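How a Book Gets Its Blurb (and Other Things Printed on the Outside)

Filed under: How Books Work | For readers of eight and up

Turn any book over. On the back there will be a chunk of writing, usually quite excited, which tells you that somebody's life is about to change for ever. This is called the blurb. It is a silly word, and it was invented as a joke more than a hundred years ago. The joke stuck, as jokes sometimes do, and now grown-ups say it in meetings with perfectly straight faces.

A blurb has one job, and the job is to make you open the book. It has very little room to do it in. Most of the ones on our shelves are shorter than 200 words, and a good many of those words are "but", "when" and "until".

Who writes it?

Most children think the author does. Sometimes that's true. More often it is somebody at the publisher, and the author is sent it afterwards and asked to be nice about it.

You would think authors would be good at blurbs, having written the whole book. Many are dreadful at them. If you have spent three years on a story with 411 pages and a war in it, you don't want to leave anything out. You want to mention the war, and the aunt, and the clever bit with the lighthouse. Ask an author what their book is about and go and put the kettle on, because you have time.

The recipe

To see how a blurb is put together, we need a book. Let's take The Bells of Plosinura. In it, a girl called to ring the bells of a drowned city discovers that one bell is missing, and that the thing which took it is still hungry.

Start with a person who wants something, or who would very much like to be left alone. Then comes the word "but", or "when", or "until". Then comes the trouble. After that there is often a question, such as "Can she find the last bell before the tide turns?"

You already know the answer to the question. Yes, she can. There are two more books in the series. The blurb asks anyway, in a worried sort of voice, and it is polite to worry along with it.

What isn't in a blurb is the ending. Giving away the ending is called a spoiler. A fair rule is that a blurb can tell you what happens in the first quarter of the book and should then close its mouth. Not all of them manage this. I once read one that told me who the traitor was, and I then had 17 chapters of watching everybody else try to work it out.

What the words really mean

Blurbs have their own language. You can learn it in an afternoon.

"Epic" means long.

"Heart-warming" means an animal is in it. "Heartbreaking" means the same animal is in it, so check with a grown-up before you get to the last chapter.

"Hilarious" means somebody falls into something.

"Unforgettable" can mean anything at all. I have forgotten several unforgettable books, including one I had read twice.

"In the tradition of" means there is another book, rather like this one, that sold a great many more copies.

"Nothing will ever be the same again" means that by chapter four, nothing will be the same again. That one is usually honest.

The people who say "Dazzling!"

Near the blurb, or on the front if there's space, you may find a few words in speech marks. These are quotes, and they come from reviews in newspapers or from other authors who were sent the book early.

Watch out for the three little dots. A reviewer might write, "It is a thrilling idea, and I wish somebody had done something with it." By the time it reaches the cover, this could say "Thrilling..." and nothing else. The reviewer did use that word. Those dots are working very hard.

A single word on its own should make you curious about the words that used to live next door.
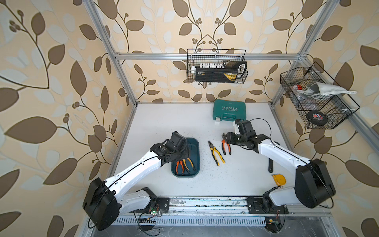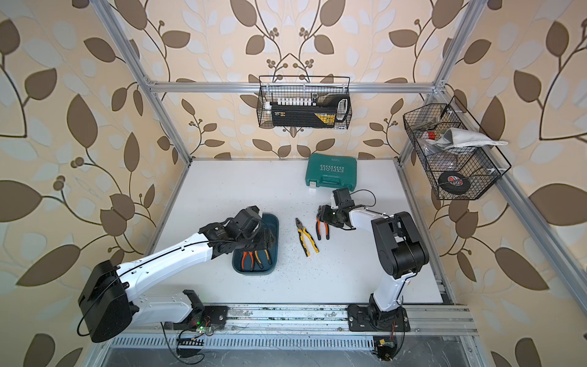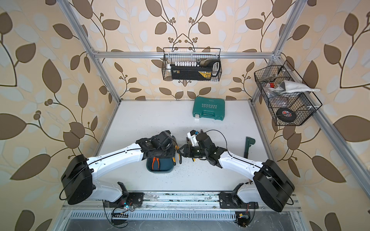
The number on the back

Somewhere down by the blurb there is also a block of stripes with a long number, thirteen digits in all. This is the ISBN, which stands for International Standard Book Number. The stripes are the same number written out for a scanner to read.

Every edition of a book gets its own. So the hardback of The Bells of Plosinura has one number, and the paperback has another, even though the bell goes missing on the same night in both. If you tell a bookshop the number, they can find exactly the right version. It saves you from standing at the till saying it was blue and had a boat on it. Booksellers hear that a lot.

The last digit is a checking digit. It is worked out by doing a sum with the other twelve, so if somebody types one of them wrongly the computer will usually spot it and complain.

Have a go at one yourself

Pick a story you know well. A fairy tale is best, as they are short and people in them behave badly. Write its blurb in fifty words or fewer, and leave out the ending.

Now write it again as if it were a different sort of book. Goldilocks makes a good crime story (one house, three victims, a broken chair). The Three Little Pigs could be a serious novel about building regulations. None of the facts have to change. You are only choosing which ones go first, and how gloomy to sound about them.

If you would rather have a made-up title to start from, here are some you can borrow:

Trornus and the Upside-Down Winter

The Last Train to Torkberg

Zamfir, My Horrible Cat

A Dragon Ate 1,000 Buns and All I Got Was This Crumb

The last one hardly needs a blurb. You should still try, and you will find it harder than the others, as the title has used up all the best bits.

When you have finished, read it aloud to somebody and then stop talking. If they ask "What happens next?", it's a good blurb. If they ask "Is it a long book?", go back and take out the aunt.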